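11/21/22
By Isabelle Leclerc

PE 182: Equipment for Early Grades
Handout 16: Playground balls

Read this before the equipment room session. Bring it with you, along with your inventory sheet.

Most schools buy rubber playground balls because they bounce evenly and hold up on blacktop. Printed ones cost a little more. Young children pick them first, and a picture on the ball gives the teacher something to call out during catching drills ("find the rocket, then throw").

Surface. A pebbled surface is easier for small hands to grip. When the bumps wear flat, move the ball to kicking games.

Seams. Run a thumb along each one. Lifting or splitting at a seam means the ball is finished. Don't glue it.

Valve. Wipe off grit before you put the needle in. Wet the needle, push it in straight, and never force it. A ball that is soft again the next morning goes in the repair bin.

Air. Drop the ball from shoulder height. It should come back up to your waist. For first-time catchers, let a little air out.

Cleaning. Warm water and dish soap, then dry in the shade. Solvents take off the printing.

For next class, choose one ball from the rack and write half a page on its condition and which grade you would give it to.

Filed under: Course Materials > Equipment

Related handouts
Beanbags and Scarves
Setting Up the Hirier Storage Rack
Jump Ropes by Height 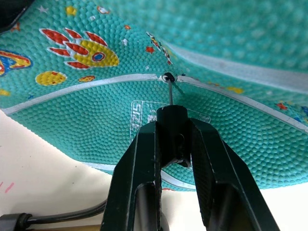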